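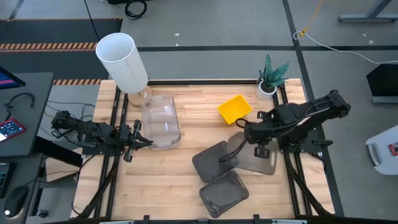

Was kostet Umuleo im Monat?
829 Euro, die Einweisung und der Telefondienst sind darin enthalten, die Anfahrt kommt extra.

So stand es im Angebot, und so habe ich es Gizella Medve über den Schreibtisch geschoben, mit dem Daumen auf der Anfahrt. Sie hat den Daumen weggeschoben. Gizella leitet bei Dranis den Einkauf und kennt alle meine Daumen.

Ich muss vielleicht dazusagen, dass ich für so etwas überhaupt nicht zuständig war. Ich schrieb Prüfberichte über Klebeband und Kartonagen, seit fünf Jahren, und ich schrieb sie gern (Klebeband ist ein unterschätztes Gebiet, fragen Sie mich bloß nicht beim Abendessen). Dann fiel Ottó Bárány mit dem Rücken aus, und im Oktober saß ich im Zug zu einem Anbieter, der zwei Roboterarme samt Tisch vermietet, damit sie Kunststoffbehälter ineinanderstellen und wieder auseinandernehmen. Wir haben im Lager sehr viele Kunststoffbehälter. Bei Dranis kommt alles in Behältern an und geht in Behältern wieder weg, und dazwischen steht immer jemand und flucht, weil zwei davon zusammenkleben wie frisch Verheiratete.

Tímea Sárközi holte mich am Eingang ab. Ich hatte mir eine Vertreterin vorgestellt, mit Mappe, und es kam eine Frau mit Kaffeeflecken am Ärmel, die mir sofort das Du anbot und mich fragte, ob ich etwas gegen Störungen hätte.

»Gegen welche?«, fragte ich.

»Gegen alle«, sagte sie. »Es gibt heute bestimmt welche.«

Das gefiel mir! Ich schrieb es in mein Heft, unter »Kundenkontakt«, und gab die volle Punktzahl.

Dann stand ich also am Tisch. Man stellt sich so einen Arm ja groß vor, wie in der Autofabrik, mit Funken. Diese hier kamen mir eher vor wie zwei Leute an der Theke, die sich über das letzte Brötchen nicht einig werden. Der linke tastete sich an einen Rand, hielt inne, ging ein Stück zurück und versuchte es noch einmal. Der rechte wartete. Ich schwöre, er wartete höflich. Als der Behälter endlich saß, gab es ein kleines, trockenes Klacken, und ich sagte laut »Bravo«, was mir sofort peinlich war, aber Tímea nickte nur. Das sagten wohl alle.

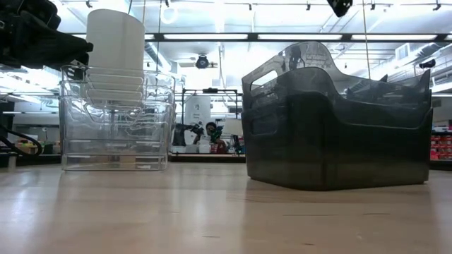 Durchsichtige Behälter links, rauchgraue rechts, dahinter der Rest der Werkstatt.

»Und die dunklen?«, fragte ich, denn Ottó hatte mir am Telefon aufgetragen, unbedingt nach den dunklen zu fragen. Er lag auf dem Wohnzimmerteppich, als er das sagte, und klang wie ein General.

»Die dunklen mag er lieber«, sagte Tímea. »Bei den klaren sieht er manchmal den Rand vom unteren und hält ihn für den vom oberen. Geht mir morgens genauso.«

Ich schrieb: Klare Behälter, Ränder, nachfragen. Und dann, weil noch Platz war: Geht mir auch so.

Zehn Durchgänge hatte ich mir vorgenommen, fünf mit klaren, fünf mit dunklen. Beim dritten klaren hob der linke Arm zwei Stück auf einmal hoch, hing damit in der Luft und rührte sich nicht mehr. Tímea ging nicht gleich hin. Sie trank erst aus. Ich habe lange überlegt, wie man das in einem Prüfbericht unterbringt — dass ein Gerät stehen bleibt und niemand im Raum zusammenzuckt. Bei uns im Lager zuckt man beim Etikettendrucker schon, wenn er nur Luft holt.

»Willst du mal?«, fragte sie dann und zeigte auf die Steuerung.

Ich wollte. Ich habe den Arm so langsam abgesenkt, dass Csenge Vincze vom Nachbartisch herüberkam und fragte, ob etwas kaputt sei. Nein, sagte ich, ich sei bloß von der Kartonage. Sie lachte und blieb stehen, und zu dritt sahen wir zu, wie ich zwei Behälter auf einen Tisch stellte. Für 829 Euro im Monat, Anfahrt extra.

Im Zug zurück schrieb ich den Bericht, eineinhalb Seiten. Zuverlässigkeit: mittel bei klaren, gut bei dunklen. Bedienung: auch für Fachfremde. Empfehlung: Da saß ich dann, bis es draußen dunkel wurde, mit dem Stift im Mund. Schließlich schrieb ich: Mieten, vorerst für zwei Monate, und die dunklen Behälter nachbestellen.

Gizella las es im Stehen.

»Und die Anfahrt?«, fragte sie.

»Die könnte ich übernehmen«, sagte ich. »Also, ich könnte hinfahren. Noch mal. Wegen der klaren.«

Sie sah mich eine ganze Weile an und legte den Bericht in den oberen Korb. Ottó rief am Abend an und wollte wissen, was mit den dunklen war.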